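Chapter 3
Shelf Life and Product Labelling

Shelf life is the period during which a food stays safe and of acceptable quality under stated storage conditions. Ambient, chilled and frozen lines are assessed separately.
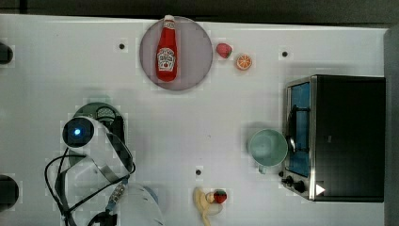

Vitória Ramalho objects that storage conditions on a label describe the warehouse far better than the home kitchen, and that household trials should carry more weight.

Sauces with a pH below 4.6 are classed as acidified. In the Halim trial, 58 unopened units were held at ambient temperature for 366 days.

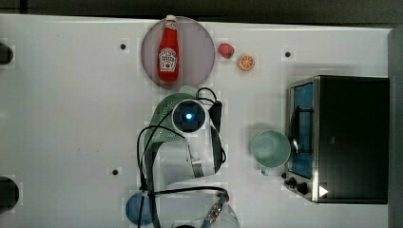 Colour loss preceded any change in flavour. Fresh fruit follows a different course, governed by respiration rate and moisture loss.
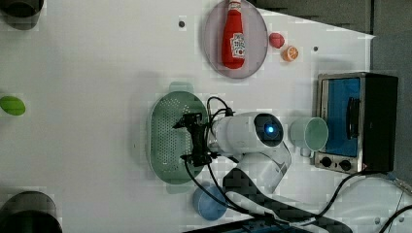
Section 3.2 sets out the Favero method for estimating both.

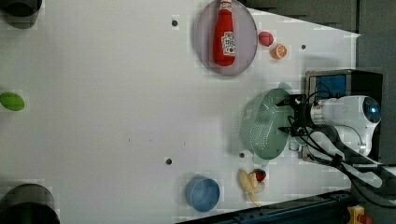
Rinsing before storage raises surface moisture and favours mould. Growth models are deferred to Section 3.4.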